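Speaker notes: Bins, dividers and small parts
Melau stores workshop, afternoon session

Slide 1. Title
Wait for the door to close. Say who the talk is for: people who pick, pack or restock small parts and have to live with the bins somebody else chose.

Slide 2. Where we started
Stores at Melau held 787 part lines in open bins. Most were fine. The trouble was in 158 of them, all small items, all in bins too large for what they held. Parts ended up along the walls and in the corners, and people spent their time feeling for them.
Pause here. Ask who has the same problem. Take one or two answers, no more.

Slide 3. Wall height
Tall walls keep things in when a bin is carried. They also throw shade on the floor and make you reach down with a bent wrist. Seixas went to low fronts on the picking shelves and kept the tall bins for transport. We copied that in March.
Mention that low fronts need a lip. We forgot, and had to reorder.

Slide 4. Dividers
One panel is usually enough. Two compartments, small items on one side, bulk on the other. We tried 6 compartments at Polent and people put parts back in the wrong one all day.
Check that the panel sits tight. If there is a gap under it, washers will find it.

Slide 5. Floors
Bare metal wears well but it scratches, and scratched metal glares under strip lights. Clear plastic parts are hard to pick out against it. Stundamix uses a dull mat, cut to size, and swaps it when it gets dirty. Pass the mat sample around. Get it back before the break.

Slide 6. Corners and edges
Spend the most time on this one. Small parts end up at the edges of the floor, and that is where fingers and scoops work worst. Options: rounded inserts, a sloped base, or a smaller bin. The smaller bin is the cheapest.

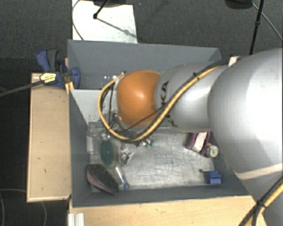 Go on to cost. Inserts have to be bought for each bin size, so they only pay off if you have settled on one or two sizes already. If the room is restless, skip the price table and leave it for the handout.

Slide 7. Questions
Someone will ask about labels. Front face, large print, same height on every bin. Leave the last slide up while people come and look at the samples.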